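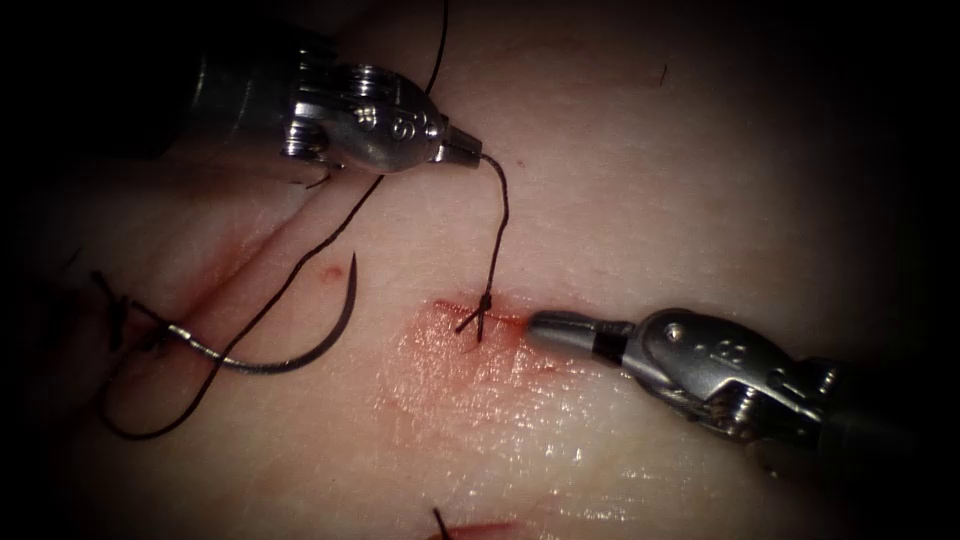
Home Topics Robotics Opinion Archive Contact

Opinion > Robotics > Teaching by demonstration

Record the hesitation

January 2018

The usual complaint about teaching a robot by remote control is that it costs too much operator time. I think the complaint is aimed at the wrong cost. Operator time is easy to budget. The expensive part is what gets thrown away afterward, when someone goes through the recordings and keeps only the ones that look clean.

Suturing shows the problem well. A person at a console drives two instruments, and the system logs joint positions, jaw angles, and video from several viewpoints. A stitch is a long chain of small contacts: pick up the needle, set its angle in the jaws, enter the tissue, follow the curve, pull through, wrap, tie, cut. An error in the second step may not show until the fourth. The log holds all of it, but only if the log is kept whole.

At Aver, where I worked on the teleoperation data until last September, the first set had 1510 recorded segments. The review rule was simple. Any segment with a dropped needle, a second grasp, or a pause longer than 10 seconds was removed. That left a tidy set, and the policy trained on it was good at stitches that were already going well. When the needle sat a little off in the jaws, it carried on as if nothing had happened. It had never been shown what a person does next. 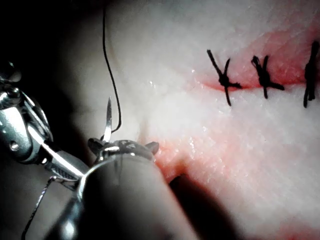 Clilik objected to an earlier draft of this argument and asked why anyone would want a machine to copy an operator's mistakes. The answer is that the mistake and the recovery are separate pieces of data and should be labeled that way. The motion that loses the needle can be masked in training. The motion that gets it back is the most useful thing in the file, and it cannot be collected on request. Operators told to fumble on purpose do it in the same way each time, and they recover too fast because they knew it was coming.

We put the rejected segments back, with the failed motions masked. In our next trial of 69 stitches, the policy regrasped in 13 cases where the earlier one would have pushed on. That is a small trial on one bench setup, and I would not build a product claim on it. It was enough to change how we wrote the review rule.

There is also the matter of the hand controls. Many rigs give the operator no sense of force. People make up for it by watching the thread and the way the tissue moves, and they slow down near contact. A filter that trims slow sections to save storage is trimming the part where the operator is reading the tissue by eye. The speed of the hand is a record of how certain the person was. Resampling every segment to an even pace wipes that record out. 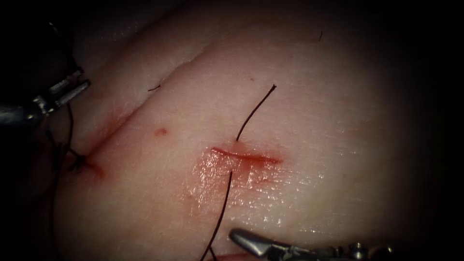 Dvořáček wrote in reply that pauses are mostly noise: operators stop to shift a foot, to blink, to talk to someone, and a model cannot tell these from a pause with a purpose. I accept the first half. Some pauses mean nothing, and a long one with both instruments parked clear of the work can be cut with little loss. But a pause with a jaw close to the tissue and a needle in it is a different event, and the instrument positions in the log are enough to separate the two. The sorting takes a short script and some patience.

Guiding the arm directly by hand does not solve this. Jemisport's tools are built around that method, and for wiping, stacking, or inserting a plug it is quick and easy to learn. For two instruments handing a curved needle back and forth, a person cannot hold both arms and keep a clear view of the tips. Remote control is slower, but the operator works from the camera view, and the robot will have to do the same.
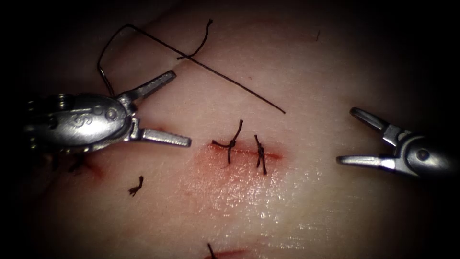

Two knots across a short incision, both instruments with their jaws open.

My proposal is modest. Keep every segment from start to finish. Label drops, regrasps, and pauses as events, and decide on masking at training time, where the decision can be reversed. Publish the rejection rate next to the success rate — a policy trained on the best third of its recordings should say so. Storage costs less than a second round of sessions with a trained operator at the console.

Shares 69 | Comments 13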